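Dirkel library extends its repair mornings until July

2025-04-26

The public library in Dirkel will continue its monthly repair mornings until the end of July, after the first season attracted more residents than the organizers had planned for. The mornings are free of charge, and a library card is not required.

The programme started in the autumn in the small reading room on the ground floor. Residents bring bags, belts, watches, lamps and small pieces of furniture, and they sit together with a person who knows the trade. In total, 175 items were registered at the front desk during the season. Bags and belts were the largest group, and lamps came second. 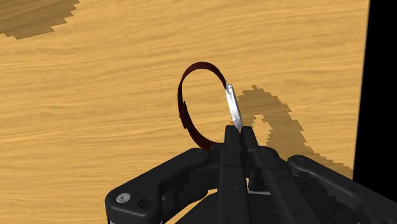

Straps are the most frequent problem at the leather and textile table. A strap usually fails near the buckle or at the place where it is stitched to the bag, and the remaining part can often be used again. Even a short piece is worth keeping, for example a thin dark red band which closes in a small loop, as it can become a keeper for a belt or a handle for a drawer. Visitors are asked to bring the broken piece together with the item, also when it looks too short to be useful. Thread and wax are provided by Kosteo, a haberdashery shop on the main street, and rivets can be bought at the desk for a small price.

The mornings will be held in the same room, but with a different arrangement. In the winter the queue stood in the corridor and blocked the door of the children's section, which caused some complaints. From now on, residents must book a place by telephone or at the desk. Each booking is for 60 minutes and for a maximum of 2 items. If the repair is not finished in this time, the person can take a second booking in the following month.

Electrical items will be checked for safety before anybody opens them. Microwave ovens and televisions are still not accepted.
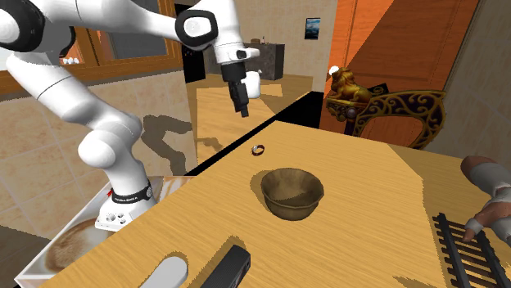
Furniture will have its own corner for the first time, and the Shokri joinery workshop has agreed to lend clamps and sanding blocks. The advice there will be mostly about surfaces: how to remove a ring left by a cup, how to fill a scratch, and when it is better to leave the wood alone. Light wooden tabletops show every mark and are the most common request, although a coat of hard wax oil once a year is normally enough to protect them. Large tables can not be carried into the reading room, so owners are invited to bring some photographs and, if possible, a loose leaf or a drawer from the same piece. Chairs are accepted without restriction.

The town of Clodedora, on the other side of the river, has asked to join the programme after the summer. Its library does not have a suitable room at the moment, and the two libraries are discussing whether the tools could travel between them. A decision is expected in July.

Bookings for the next repair morning are open now. Parking behind the library is limited during the roadwork, and visitors with heavy items may stop for a short time at the side entrance.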